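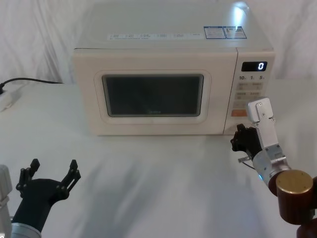

Delali Korletey objected at the pilot stage that people do not read the instructions on a food pack at all, and that any study of their wording would measure guesswork. The objection shaped the design reported in this section. We therefore recorded whether each participant looked at the panel before setting a time, and kept the two groups apart in the analysis.

Figure 2. A compact microwave oven with a white casing. Printed labels are fixed to its top surface.

4.2 Wording of heating times

Packs sold for home heating usually give a time for one or more power ratings. The reader must know the rating of the oven, find the matching line and set the time. Errors may arise at any of these steps. Earlier work by our group in Litside dealt with the first step only. The present study deals with the second and third.

We drew up two versions of the same panel. Version A gave the times in a table, with one row for each rating. Version B gave them in a single sentence, with the ratings in brackets. Type size, line spacing and colour were held constant. The panels were sent by post to 3000 households in Flonport in March, half receiving each version, together with a short form and a prepaid envelope. Usable forms came back from 595 households. Forms on which the rating had been left blank were not treated as usable.

Responses were coded by Aba Owusu and Wumpini Alhassan, working separately. Where the codes differed, Dede Adjei read the form and made the final decision. A response was coded as correct if the time written down matched the line for the rating given, as a rating error if it matched a different line, and as a reading error in all other cases.

Rating errors were more common with Version B. Most came from readers who had copied the first time in the sentence, whatever their rating. Reading errors did not differ clearly between the versions. Many of these involved standing time, which some readers added to the heating time and others took in place of it.

Among those who reported that they did not normally read the panel, the advantage of the table was smaller but ran in the same direction. Korletey's objection thus holds in part. We cannot say how often such readers would look at a panel in their own kitchens, and the form did not ask. Standing time is taken up again in Section 4.3, where it is printed on a separate line.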